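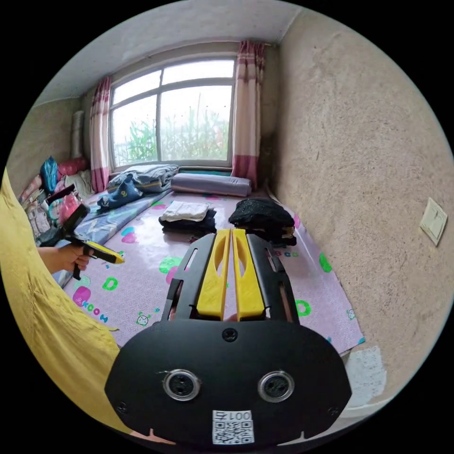
Le tapis rose aux lettres colorées, posé sur l'estrade de la petite chambre.

Ranger une petite chambre avec estrade

Une estrade de couchage prend presque toute la surface d'une petite pièce. Elle sert de lit la nuit et de terrain de jeu le reste du temps, et tout finit dessus : le linge, les jouets, les draps qu'on n'a pas encore remis. La méthode décrite sur cette page part de ce principe. On travaille sur l'estrade, avec le tapis de jeu en place, et on ne déplace rien vers les autres pièces avant la fin.

Ce qu'il faut

Un chiffon en microfibre, une bassine d'eau tiède, un peu de savon liquide, un sac pour ce qui part au lavage et deux bacs. J'utilise des bacs Bokholm, modèle bas, qui passent sous notre estrade. N'importe quel bac à fond plat convient. Mesurez la hauteur libre avant d'acheter, pieds compris.

1. Dégager une moitié

Poussez tout ce qui est posé sur le tapis vers un seul côté. On peut ainsi s'asseoir sur la partie libre et trier sans se relever. Commencez du côté de la fenêtre si vous le pouvez, on y voit mieux.

2. Trier par destination

Prenez les objets un par un et décidez où ils vont : au lavage, dans un bac, ailleurs dans la maison. Les vêtements propres se plient tout de suite. Les objets sans place attitrée vont dans le deuxième bac, qu'on videra le lendemain. Ne rouvrez pas les boîtes déjà rangées, sinon l'après-midi y passe.

3. S'occuper des draps

Retirez les draps qui traînent sur le côté et secouez-les par la fenêtre. Pour plier seul un drap plat, étalez-le sur la moitié dégagée, rabattez-le en deux dans la longueur, puis encore en deux, et terminez en trois dans l'autre sens. Le drap-housse demande un peu plus de patience — glissez les coins les uns dans les autres avant de le poser à plat.

4. Nettoyer le tapis

Les tapis imprimés de lettres et de formes supportent en général un passage de chiffon humide, mais vérifiez l'étiquette. Frottez sans appuyer sur les motifs. Évitez l'alcool et les éponges abrasives, qui ternissent les couleurs. Roulez ensuite le tapis, passez l'aspirateur sur l'estrade et laissez sécher le dessous, fenêtre ouverte. En juillet une heure suffit, en hiver comptez la demi-journée.

5. Remettre en place

Déroulez le tapis en alignant d'abord le bord le plus long sur celui de l'estrade. S'il gondole, roulez-le quelques minutes dans l'autre sens. Reposez la literie, puis glissez les bacs dessous, celui des jouets devant.

Entretien

Un tri rapide le soir, vers 18 heures chez nous, évite de tout reprendre le week-end. Pour le tapis, un lavage toutes les 6 semaines environ suffit. Jalen Brannigan, qui m'a donné l'astuce du tapis roulé à l'envers, range le sien debout derrière la porte, tenu par une sangle Fasta. Chez nous la porte s'ouvre trop près du mur et je n'ai pas trouvé mieux que de le laisser à plat.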